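### 4.2 What a signature tells us

Much of the writing on local campaigns treats the petition as a kind of pre-rally. People sign, then people march, and the first number is taken as a forecast of the second. We doubt this. The two towns in our study, Dulamden and Udden, both had petitions on the Preno site asking the council to recognize same-sex partners in its housing rules, and both had a rally in April.
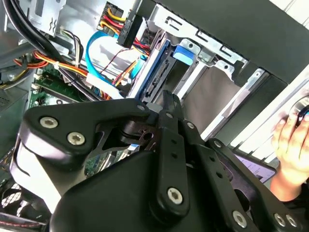
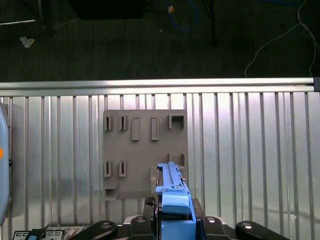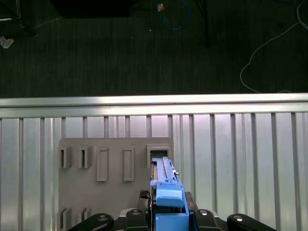 **Figure 3.** Top: a black gripper and an open desktop computer case. Middle: a light-blue plastic part held upright in front of a gray plate. Bottom: cables on a dark gray carpet.

In Dulamden, organizers told the council that 80 percent of signers lived in town. The claim rests on a box that signers could fill in or leave blank, and the blanks were dropped before the percentage was worked out. If even half of those blanks came from outside, the figure falls a long way. We asked for the raw file and were given a summary sheet, so we can't say how far.

Udden is no better. The petition there was shared by a group in the next county, and its count jumped overnight on a Friday when no event had taken place in town. Cabello, who argues for the pre-rally view, reads the jump as "awakened local interest." Maybe so. It could just as well be one well-timed email to a long mailing list – and her paper doesn't separate the two.

Our own street survey is small. We spoke to 50 people at the Dulamden rally and 40 at the one in Udden, stopping whoever was nearest when the last interview ended. That method favors people standing at the edge of the crowd and those willing to talk, and it misses anyone who came late or left early. Only 5 of the Udden group said they had signed before they came. Several more said they "probably" had, and we left them out. A reader who puts them back in will get a larger share, though we don't think memory of a click is worth much either way.

What people did tell us, over and over, was that somebody asked them. A sister, a coworker, a neighbor with a car. The Zakaria model of turnout has a term for personal contact but gives it a small weight, on the grounds that it is hard to measure. We don't find that a good reason. A thing can be hard to measure and still do most of the work, and the model's close fit to past rallies may only show that it was tuned on them.

None of this proves that petitions are useless. The Dulamden council did put the rule change on its agenda, and two members mentioned the petition when they spoke. But they also mentioned the rally, the letters and the coming election, and we have no way to pull these apart. Section 4.3 turns to the letters, where at least the names and addresses can be checked.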